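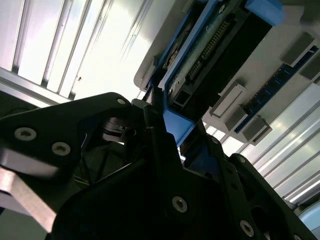
Photo: Thaddeus Rosenthal

Dates and details for this year's Burotlow Long Supper, all in one thread. Posted Friday, March 7, 2025, so if you're reading this much later, check the pinned post for changes.

The supper is in September again, on the second Saturday, on the field behind Eveck Lane. Gates at four, food from half past, music until ten. The lane itself will be shut to cars from lunchtime.

Tillman are the main sponsor for another year. They're the builders doing the houses on the old nursery site, and they pay for the marquee, the lighting and the toilets. That is most of the bill. The ticket money can then go to the meals fund without much coming off it first.

For anyone new to this: the meals fund pays for hot lunches at home for older people in Burotlow and the farms up towards the ridge, Monday to Saturday. It also covers school holiday lunches at the hall. It gets a small grant and the rest comes from events like this one.

Tickets are £28 for adults. Under-twelves are free with an adult but they still need a ticket, so please put them on the booking. Last year a lot of families turned up with children we didn't know were coming and the Brelel bakery ran out of rolls by six.

There are 900 tickets altogether. 200 of those are seats at the long table, which means a served meal at a set time. The rest are walk-round tickets, where you eat from the stalls and sit wherever you like. The price is the same for both.

Long table seats go first, always. If you want one, book on the morning they open. We can't hold seats, and that includes for people I'm related to, who have asked.

The long table menu is Ezekiel Hutchins's again. He's doing crab on toast, then slow lamb with beans and greens, then a plum tart. The vegetarian main is a squash and barley dish. Vegan on request, but request it when you book and not on the night.

Ezekiel cooked the lamb in the ground two years ago and would like to do it again. The field has been re-drained since then and the owner isn't keen on a pit, so this time it will be ovens. I've had a lot of messages about the pit. The answer is ovens.

Stalls: 34 pitches, up a bit from last year. Most of the regulars have said yes. The mussels are back, the dumplings are back, the two curry stalls are back and will be at opposite ends of the field this time. The cheese people are thinking about it.

Stall application forms go up next week. A pitch costs nothing if you live or trade in the parish. What we ask is that you sell at the agreed portion sizes, small plates only, so people can get round several. If you can only do big plates, talk to me before you fill in the form.

Power was a problem last time. Three stalls on the hedge side tripped out twice and one of them lost a batch of fritters. Tillman's electrician has walked the field and wants a second supply brought in from the lane end. That's been agreed. You'll be asked on the form what you're plugging in. Please put down everything, including the kettle.

Drinks. The bar is run by the Eveck Arms as before. Cider, two bitters, wine by the glass, soft drinks. No spirits. You can't bring your own alcohol in, it's a condition of the licence. You can bring water, and there'll be a tap by the gate.

Music is not settled. The brass band is confirmed for the first hour. After that we have one ceilidh band who can do it and one who might, and I'd like to hear both before deciding. If you play and would like a short slot at teatime, send me a message with a recording. A phone recording is fine.

The auction. People were split on this. Some thought it went on too long, and it did, it was over an hour and the pudding sat waiting. This year it will be sealed bids. You write your bid on a slip, put it in the box, and the winners are read out at nine.

We're looking for auction lots now. Things that have gone well before: a day's gardening, a load of logs, a week in somebody's caravan, a birthday cake. Things that haven't: framed prints, and vouchers with a lot of small print.

Parking is on the rugby ground, a ten-minute walk on a flat path. Blue badge parking is at the top of Eveck Lane, by the gate, and you need to book a space with your ticket. There's a minibus from the station at four, five and six, and back again at nine and half past ten.

Dogs: yes on a lead in the field, no in the marquee. We did try having them in the marquee.

If it rains we carry on. The marquee takes the long table and there are two smaller covers for everyone else, so it's a squeeze but it works. If it's properly blowing we'd have to call it off, and tickets would be refunded in full. We've had to do that once.

Last year's money, as several of you asked. Ticket income, bar share and auction together paid for about half the winter's lunches. The accounts are on the noticeboard outside the hall and I can email them to anyone who wants a copy.

Someone asked in the replies to my last thread whether having a builder as sponsor means we have a view on the nursery site. It doesn't. The supper has no say in planning and Tillman have never asked us for anything apart from a banner on the marquee and a table of ten, which they pay for.

If you'd sooner give to the meals fund without coming to the supper, you can do that at the hall office on weekday mornings, or at the till in Brelel. The jar is next to the bread slicer.

Helpers for setting up: Friday afternoon and Saturday morning. It's mostly trestles and chairs. Clearing up is Sunday from nine and there is a breakfast, bacon or egg, made on whichever stove hasn't been packed away yet. Let me know which you can do and if you have a trailer.

Tickets go on sale in June. I'll post the exact day here, and there'll be a paper list in the post office for people who don't book online. A quarter of the long table seats are kept for the paper list.

Questions in the replies please. I'm slow with private messages during lambing. Stall questions go to Thaddeus, who has the field plan and knows where the wet bit is.

Adding one thing I missed: the plates. We're using the washable ones again with a £1 deposit, and you get it back at the hatch. Bring a pound coin if you've got one.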